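Children's Book Room: safety and stock check, May
Checked by Dagim Teshome. Comments underneath each item. OK / NOT OK / WATCH

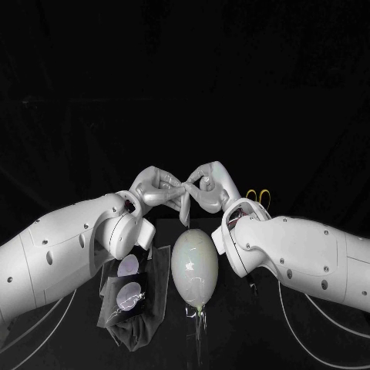 Started with the story end of the room as the Saturday session is the busy one. Doors, lights, floor all OK. Rug by the picture books still lifting at one corner, tape has gone. Black backdrop carries on down behind the dark tabletop, so with the lights low you lose the back edge of the table completely. Pale tape along it please before anyone reads a ghost story in there again.

1. Shelving fixed to wall
OK on the long side. Short unit (easy readers) has one bracket with a screw missing. Rocks if you lean. Moved the hardbacks down to the bottom shelf for now. Thabiso Ngcobo has the drill.

2. Spinner racks
WATCH. The one from Benano spins freely and the base is level. The older one catches at the third tier and a child could get a finger in it. Turned it to the wall. Would rather it went altogether but Grażyna Grabowska wants it for the poetry so up to her.

3. Top shelf weights
NOT OK. Atlases are back on top again. Two big dinosaur books up there as well, no idea who. Nothing heavier than a paperback above adult shoulder height, it says so on the side of the unit.

4. Seating
34 on the list, 33 found. Missing one is a small blue stool. All legs tight. One beanbag leaking at the seam, beads are a choking risk for the tinies so it's bagged up in the back cupbord. Do not put it out, not even for ten minutes.

5. Book condition
1,054 on the system. Did not check them all!! Did board books and pop-ups only, those are the ones that get chewed.
Board books: four with split spines and sharp card, pulled.
Pop-ups: the castle one has a metal brad working loose. Pulled. The farm one has lost its cow but is safe.
Sound books: battery covers all screwed shut except the train one. Pulled, battery out, gone to Czesław Brzozowska for a new screw. If there's no screw it gets binned, no sticky tape.

6. Age stickers
WATCH. This is the one I get asked about most. Mysteries and ghost stories are mixed in with the early chapter books and the orange stickers have dropped off a lot of the spines. Had a dad in who'd got halfway through the Śliwiński (drowned bell ringer, the lot) with a six year old before he realised. She was fine, he wasn't keen. New stickers on the scary ones first, then the rest. Bronisława Makowska offered to read the ones we're not sure of and write a line inside the cover. Yes please. Things like "dog dies ch. 9" are exactly what parents want to know.

7. Cleaning
Wipes OK. Spray is in the low cupboard with no catch on it. NOT OK. Moved to the office shelf. Review copies from Trokton still in their shrink wrap in a heap by the door, trip hazard, plus plastic wrap. Open them or shift them.

8. Electrics
Reading lamp: cable fine, bulb cover gets hot, keep it off the floor cushions. Audiobook player: plug OK. Extension lead runs across the gap between fiction and facts, needs a cover strip or going round the edge. Said this last time.

9. Way out
Fire door opens with one push. Sign lit. Returns trolley parked across it at 4pm when I got here, moved it. It cannot live there however handy it is.

To do before Saturday
Bracket screw (Thabiso)
Tape, rug and table
Atlases down
Extension lead
Orange stickers, scary ones at least
Trolley!!

Can wait
Old spinner, replacement beanbag. The Enutier catalogue has wipe clean ones but not cheap, will ask for a price for two. Blue stool if it turns up.

Not checked this time: toilets, buggy space, and the outside book drop becuase I didn't have the key.

DT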